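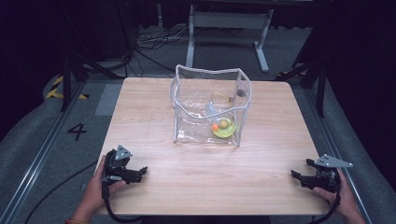
**Toy bag + table check** – Wednesday, Y. Yeo, bag 116

- [x] Bag – clear, white piping. Top rim gone wavy, front sags. Usable
- [x] Ring, yellow-green – in
- [x] Balls, orange + pale green – both in
- [ ] Yellow cord – loose in bottom. Measure agianst Min sheet before it goes out

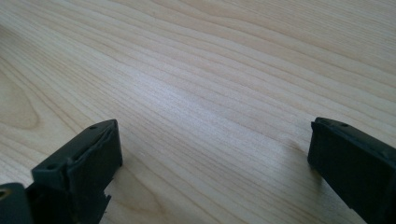 - [x] Table top – pale wood, run palm over it both ways, no splinters felt
- [ ] Legs / bolts – not done, no allen key. Ha-rang has it
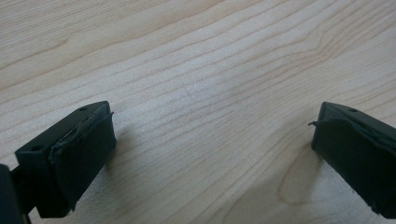 - [x] Marks or stains – none, just grain
- [ ] Wipe down after, usual spray, not the Vavudow one – leaves it tacky

Recheck cord first thing, then sign of. Copy to Ha-rang Song.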